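Drondale Home Arm: Set-up Guide
Section 9. Teaching the arm to use drawers and cabinets

Read Section 2 (Anchoring and Power) first. The arm must be anchored, connected to the Prumodel hub, and showing a steady green light before you begin. If the light is blinking, the arm has not finished its start-up check. Wait for it to finish.

The drawer routine lets the arm open a drawer, put an item in or take one out, and push the drawer closed. Each piece of furniture has to be taught once. The hub stores up to 100 drawers under separate names.

What you need
The arm, anchored and powered
The Prumodel app, signed in to your hub
The yellow stop button, within reach of the person doing the set-up
A light, unbreakable item to practice with, such as a rolled sock

Furniture that works with the routine
Drawers on straight slides, with a knob or a bar handle
Drawers that stop before they come all the way out
Cabinets that stand flat on the floor and do not rock when a drawer is open

Furniture that does not work with the routine
Drawers with push-to-open latches or no handle
Drawers with child locks
Cabinets on wheels, unless the wheels are locked
Roll-top and tilt-out fronts

CAUTION: Tall cabinets can tip forward when more than one drawer is open. Fasten any cabinet above waist height to the wall before teaching it. Keep children and pets out of the room during set-up.

9.1 Placing the cabinet

1. Stand the cabinet so that its front faces the arm or is turned slightly away from it. Do not place it with its back to the arm.
2. Open the lowest drawer by hand, all the way. The arm should be able to reach the back of the drawer without touching the front panel. Use Reach Check in the app to test this.
3. Close the drawer and try the others in the same way.
4. Press down on the front edge of the open bottom drawer with one hand. If the back of the cabinet lifts, add weight to the base or fasten it to the wall.

Note: Moving the cabinet after teaching means teaching it again. A strip of tape on the floor along each side makes it easy to put the cabinet back after cleaning.

9.2 Teaching a drawer

1. In the app, open Furniture and choose Add Drawer.
2. Type a name. Short names work best with voice control. "Bottom drawer" is fine. Two drawers cannot have the same name, even in different rooms.
3. Press Teach. The arm goes slack and can be moved by hand.
4. Guide the gripper to the knob or handle until the fingers are on either side of it. Press Mark.
5. Pull the arm straight back until the drawer is as far open as you want it to go. Press Mark.
6. Move the gripper clear of the handle, lift it over the front panel, and lower it into the drawer. Stop with the fingers a little above the drawer floor. Press Mark.
7. Lift the gripper out the same way it went in. Place the fingertips against the outside of the front panel and press Mark once more.
8. Press Save. The arm becomes stiff again and returns to its rest position.

CAUTION: Keep your fingers out of the drawer when you press Save. The arm begins moving right away.

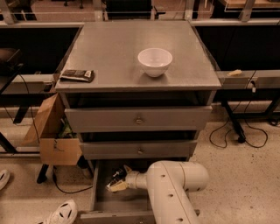
Can the arm work with more than one drawer open?

It can reach into a lower drawer while an upper one is partly open, provided the upper one was taught after the lower one and Stacked Drawers is turned on. With that setting off, the arm closes the last drawer it opened before it starts on another.

9.3 Running a taught drawer

1. Put the practice item in the drawer.
2. In the app, choose the drawer name and press Take Out. Keep one hand near the stop button.
3. Watch the full movement. The gripper should not scrape the sides or catch on the front panel.
4. Press Put Back. The arm returns the item and closes the drawer.
5. Run the pair of movements 2 more times before using the drawer for anything else.

If the arm stops partway and the app shows code 519, the gripper met more resistance than it expected. Press the stop button, open the drawer fully by hand, and look for something jammed at the back or on the slides. Clear it, release the stop button, and press Resume. If the code comes back, teach the drawer again and pull more slowly in step 5.

If the drawer is left slightly open after Put Back, repeat step 7 of 9.2 with the fingertips closer to the middle of the panel. Pushing on one side makes some drawers bind.

9.4 Care of the slides and gripper

Wipe the finger pads with a damp cloth when they look dusty. Do not use furniture polish on a knob the arm has to grip. Wooden slides can be rubbed with plain candle wax. Metal slides should be cleaned with a dry brush.

Humid weather can make wooden drawers swell. A drawer taught in winter may stick by August, and teaching it again is usually all it needs.

9.5 Service and spare parts

Finger pads are sold in pairs under the Dikdale name and fit both sizes of gripper. The long-finger set from Ejigu fits the large gripper only, and must be selected under Gripper Type before the arm is used. Drawers taught with the standard fingers have to be taught again after the change.

Have the serial number ready when you contact Drondale support. It is printed inside the base cover and also appears in the app under About This Arm.

Continue to Section 10 for doors and hinged lids.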